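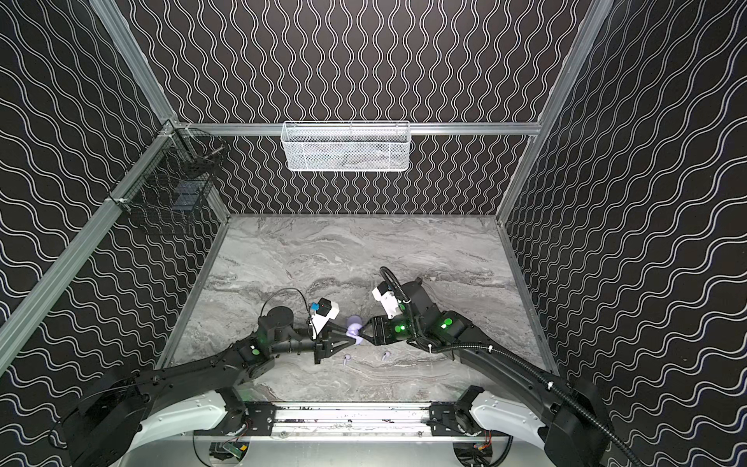
The basket on the wall

Every few years somebody decides the answer to a messy workbench is to hang things off it. This time the somebody is Konia, whose booklet on small workspaces landed on my desk in July and promises "a clear surface for life". I have owned a bench since 1997. I have my doubts.

The theory goes like this. A bench has a floor and it has walls, and most of us only use the floor. Put up a rail, hang a wire basket from it, and the clutter moves up out of your way. Albertina Neves, who fits out craft rooms under the name Caltellow, swears by mesh. You can see through it, she says, so you won't forget what you own.

Well, sort of. You can see that something is in there. What it is may be another matter, especially with a black grid and a dark thing behind it. White wire does a bit better, though I've still had to reach in and feel around. 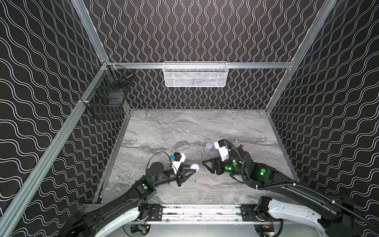 My own wall basket lasted almost 20 weeks before it became a place where things went to retire. Glue sticks, mostly. Dalibor Vlček, a model maker, had the same trouble and went back to a drawer.

Then there's the look of it. The booklet is keen on patterned lining and marble-look tops. I'll grant that wavy white lines on black are more cheerful than bare board. But drop a small grey screw on a grey veined surface and tell me how you get on. Pale lavender bits, on the other hand, are easy enough to find, so perhaps the trick is to choose your hobby by colour.

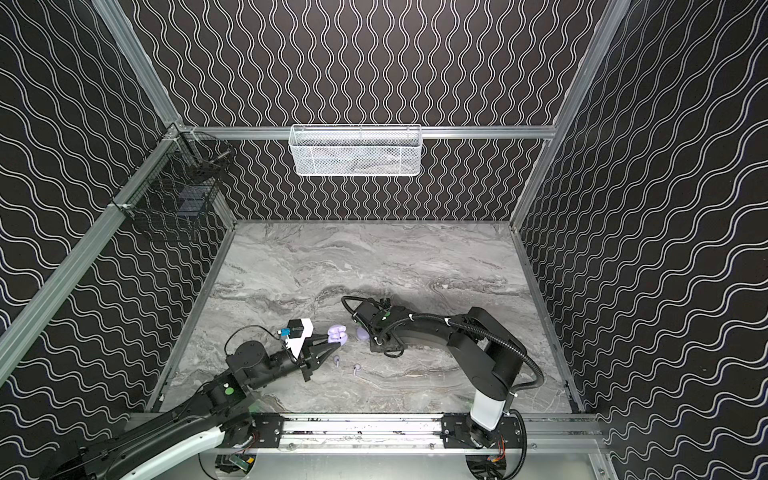
Neves thinks I'm being unfair, and she may be right about the rails. Aluminium is light, it takes a clamp or a cable tie, and you can shift a basket along when you've put it in the wrong spot. I did that twice. A shallow tray suits whatever you reach for hourly, and a deeper one can go in the corner.

Would I spend $300 on the full kit? No. I'd buy one basket and a bag of ties, and see what's still in it by Christmas.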